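Skastutton, 10 April 2024

Tokarz opens washroom training hall in Skastutton, where people teach robots by hand

Reading time: 4 minutes

Tokarz announces the opening of its washroom training hall in Skastutton. In the hall, people show cleaning and restocking tasks with grippers held in their own hands, and the recordings are used to teach the company's service robot, Skarkeo. The first collection period was completed in March and gave 2,215 accepted demonstrations.

Skarkeo is planned for public and office washrooms. It has two arms, and its first tasks are small ones that a cleaner does many times in a shift: to change a toilet roll, to take away a piece of paper, to lower a lid, to wipe the top of a holder. These tasks look simple, but they were difficult for us to program in the usual way. Paper bends and tears. A holder from one maker opens upwards and a holder from another maker opens to the side. For this reason Tokarz decided to collect examples from people before writing any more rules.

Why hand-held grippers

Until last year the company worked mostly with remote control. The operator sat at a desk with two control arms and moved the robot from there. The method gives very exact data, and we continue to use it, but it is slow for soft materials. The operator does not feel the paper and often presses too much or too little.

With the hand-held gripper the person stands in front of the task and holds the same type of fingers which the robot has. A camera on the gripper records what is between the fingers and what is around them. Square black-and-white markers help the software to find the position of the other gripper when both hands are used. No robot has to be present, so several people can work in the hall in the same hour.

A person who has never done this before needs a short introduction and then some practice with a roll of paper at a table. Most of our operators have worked in cleaning or in hotels, and we are glad about this. They know which movement is natural and which one is only made for the camera.

The hall in Skastutton

The hall is on the ground floor of a building with a wooden staircase and an upper landing. White toilets stand against a long white wall and black paper holders are fixed above them. The toilets are used only for practice. We change the position of the furniture between sessions, and sometimes we leave other things in the room on purpose, so the robot does not learn that every washroom is tidy. 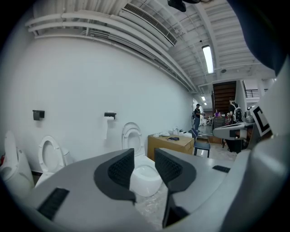 Both views are from the camera on a hand-held gripper; in the second one the fingers hold a piece of white paper.
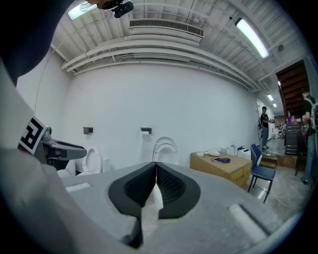 What was recorded in March

Of the 2,215 accepted demonstrations, 661 were made with two grippers together. These are the most valuable for us, and also the most tiring for the operator. One hand must keep something still while the other hand does the work, and both must stay in view of the cameras for as long as possible.

A further 174 demonstrations were made by remote control with the Skarkeo robot itself. They cover the moments where the robot comes near to the wall and the reach of its arm is important. A human arm finds its way around a toilet in many ways that the robot cannot follow, and the remote-control recordings show the learning system where the limit is.

Each recording is checked by a second person before it is accepted. Recordings are refused if the fingers leave the view for a long time, if the marker cannot be read, or if the operator has corrected the paper with a free finger. The last one happens more often than we expected – it is a very human habit.

Cooperation with Musau

The grippers are made by Musau, a workshop for small mechanical parts. Musau has supplied finger pads with a textured surface on the inner side, and the same pads are mounted on the robot. When a pad is worn, it is changed on the gripper and on the robot at the same time. In this way the grip in the demonstration and the grip in the later test stay comparable.

Musau is now preparing a lighter body for the gripper. The wish came from the operators, who asked for it after the first longer sessions. The opening between the fingers will stay the same, so the March recordings can still be used.

Next steps

Tokarz will continue the collection in Skastutton with two new tasks, the changing of an empty roll and the wiping of the seat. After this, Skarkeo will be tested in the same hall and then in a washroom which it has not seen before. We do not give a date for the sale of the robot. The results of the test will be published also if they are weaker than we hope.

Cleaning companies that wish to send staff for a day of demonstrations are welcome to write to us. The work is paid, and experience with robots is not needed. Visits for the press can be arranged outside the recording hours.

About Tokarz

Tokarz develops service robots for cleaning work in buildings. The company collects its own training data and tests all its robots in Skastutton.

Press contact: Tokarz press office, Skastutton

Last updated: one day after publication

Shares: 174
Comments: 2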